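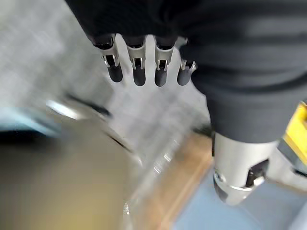 Racing gloves are the fitted, flame-resistant gloves a driver wears in a closed or open race car, and I've been writing up bits of kit for this site long enough that I'm surprised it took me until now to get to them. They're meant to do two jobs that pull against each other: keep heat off the skin and let you feel the wheel. Fabric that sits in soft folds over the back of a hand, the way the dark charcoal-gray covering does over that robotic hand, is fine for plenty of things, but on a steering wheel I'd want it snug. Loose material bunches up under your palm and you spend the whole race picking at it.

Construction

Most pairs have an outer layer, a lining, and some sort of grip on the palm and the inside of the fingers. The grip can be suede or printed silicone. I learned on suede and still like it, though it goes shiny and hard if you sweat a lot (I do). Silicone lasts longer and grabs the wheel right away, almost too much for me in slow corners where I like to let the rim slide through my hands.

Seams are the big argument. Older gloves have them on the inside, and after 50 laps at Paston you'll know exactly where each one is! Newer ones put the stitching on the outside – it looks a bit odd the first time, like you've got them on inside out, but your fingertips will thank you. My Stitura pair is done this way and I've had no blisters since I switched.

Fit

A glove should be tight when new without pulling at the web of your thumb. Make a fist around something the size of a wheel rim in the shop and hold it for a minute. If your fingertips go numb, go up a size. The cuff needs to reach well past the sleeve of the suit so there's no bare wrist when your arms are stretched out, and long cuffs are a pain with a watch, so leave the watch in the trailer.

Karting gloves look the same and aren't. They usually have no flame protection at all, and at most clubs that means you get sent back from the tech line. I've seen it happen at Katayama, first thing in the morning, to a guy who had towed 200 miles.

Care

Wash by hand in cool water, no softener, and dry them in the shade. I do mine in September when the season winds down at Stastano, plus whenever they start to stand up by themselves. Anything with oil or fuel on it should be retired. A decent used pair goes for 40 dollars in the paddock, but check the palms and the label first, and check your own club's rule book for the date limits.

Last edited February 7, 2015

Shares: 17

3 comments

slowhands
I had inside seams for years and thought sore fingers were part of the sport.

Anonymous
What about cutting the tips off for the radio button? Asking for next season.

pitlane_mom
Please don't cut them! Our tech line would turn you away for that.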